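# Replacing communal kitchen dishes: buy as one set or add pieces as they break?

**flastside_house_office**

I manage supplies for a shared residence with 9 kitchens. Our current dinnerware was bought in several small orders over a long period, and the pieces no longer match in size. Bowls from different orders do not nest properly, and the shelves are filling up with short, unstable stacks.

We have a budget of $600 to put this right before new residents arrive in August. I would appreciate advice on the following points:

- whether it is better to replace everything at once or to keep adding pieces
- whether bowls with a colored rim hold up under daily machine washing
- how many spare pieces should be held in storage

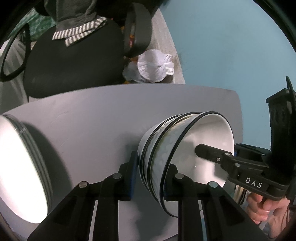 The residents have been consulted and have no strong preference as to style. The house rules require that all dishes be safe for both the dishwasher and the microwave. We have no storage room on site other than one closet beside the laundry, so a very large reserve would not be practical.

**Darkura Purchasing Desk**

Our office has handled this type of order for a number of student residences. We recommend a single order from one product line, with written confirmation from the supplier that the line will remain available. The unit price is usually lower, and the pieces will stack as intended.

Before placing the order, please complete these steps:

1. Measure the clear height between shelves. A stack that must be tilted to be removed will chip at the rim sooner or later.
2. Request one sample of each size and wash it daily for two weeks in the machine the residents use. Check the rim for fading and the foot for rough spots – an unglazed foot will scratch the piece stored under it.
3. Set the samples out and confirm that residents can tell the sizes apart without having to compare them.
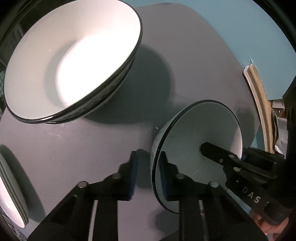

4. Agree on the reserve. For a household of 80 residents we would hold one spare for every ten pieces in use, and slightly more for bowls, as these are lost more often than plates.
5. Record the line name, the size codes and the supplier's contact details, and keep the record with the kitchen inventory.

With respect to rims, the deciding factor is whether the color lies under the glaze. Color applied over the glaze tends to wear away with frequent washing. The supplier should be able to state in writing which method was used.

**juhl_tenant**

I do not agree that everything must be replaced. Our building kept its old plates, which were still sound, and bought only new bowls. The total came to $200 and nothing has been thrown out. Plates from different makers stack acceptably if the diameters are close. Bowls do not, particularly those with steep sides.

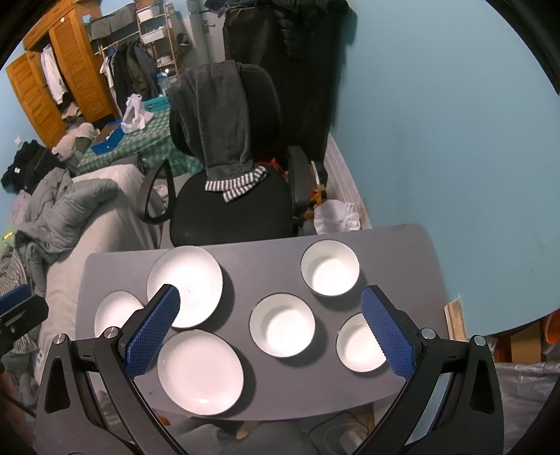

I would also ask the residents how the dishes are used. In our case the smallest plates were hardly touched, and we did not reorder them. The chipped pieces should be removed from use whatever you decide, as they are difficult to clean properly.

One further suggestion is to ask Irkard, or whichever restaurant supplier is nearest to you, about discontinued lines. The price is attractive, but you will not be able to match them later, so the spares must be bought at the same time.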